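Pre-run checklist, bin picking cell (shared shop, back bay)

Tuesday evening check before the first full-speed run. I went down the list the way I always do, clipboard in one hand and coffee in the other, so forgive the rambling comments!

1. E-stop, pendant: OK. Latches and resets cleanly.

2. E-stop, bench button: OK, but the cable is too short. I can't reach it from the laptop without leaning in, and I really don't want to lean in. Longer one is on the Urnska order.

3. Speed limit set for manual mode: OK. Leave it there until items 6 and 8 are signed.

4. Arm base bolts, paint marks lined up: OK, all of them.

5. Controller log: 1,102 cycles since we started the Endimby build, so we're over 1,000 and the gripper bolts are due for a re-torque. Did that tonight. 2 were a hair loose (nothing scary, but I'm glad I checked).

6. Cable bundle and hoses: COMMENT. Jog the wrist through its whole range at slow speed and watch the loop the entire time. I want one more tie on it before we go fast – the last shop I worked in lost a hose that way and it took a weekend to clean up.

7. Hose fittings at the gripper: OK by hand tug. Leak check still to do with the air on.

8. Bin clamping: COMMENT. Grab the bin and shove it, hard. If it moves at all, the taught positions are junk. I'd like a second clamp at the front before we call this done.
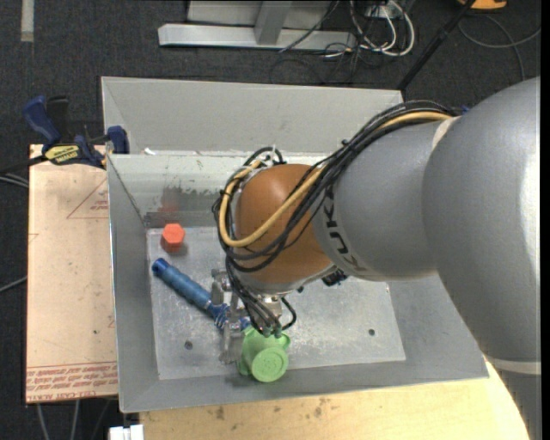
Item 8: bar clamp on the upper left edge of the bin, test parts on the bin floor.

9. Bin edges: run a gloved finger along them. One spot needs a file.

10. Acrylic sheet beside the bin: leave the protective film on until the Brostau guard panels get cut. Please don't set tools on it, I'm begging you.

11. Floor cables: FAIL. Too many trip spots on the carpet. Cable covers go down before anybody else comes in.

Result: slow speed only. Recheck 6, 7, 8 and 11, then initial the sheet and hang it back on the hook.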